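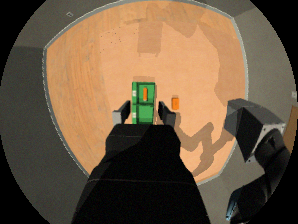 Bivellow wrote in after the June evening to ask why I spend so long on shackles when the talk is called Winching for Beginners, and could we please get to the winch. Fair enough! I've moved the winch up, but the shackles are staying, friends, so bear with me.

Slide 2. Start with the rope. Ask who has steel and who has synthetic, and let them talk a bit (they always want to). Steel puts up with rocks and grit. Synthetic is so much kinder on the hands, but it hates sharp edges and sun, so look it over every time you spool it out.

Slide 3. The tree strap. Keep it low on the trunk, and make it a wide one. Tell the Flusen creek story here, the short version, with the 60 feet of line and the tree that was mostly moss.

Slide 4. Shackles. Pin all the way in, then back a quarter turn. Pass the two old ones from the Jakberg trip around the room and don't forget to get them back this time.

Slide 5. Damper on the line, everybody well clear, one person giving signals. Say it slowly and then say it again.

If there's time left, take questions on pulley blocks. Handouts are on the chair by the door, and the Rivera trail day sign-up sheet is underneath them, so please do lift the pile and look.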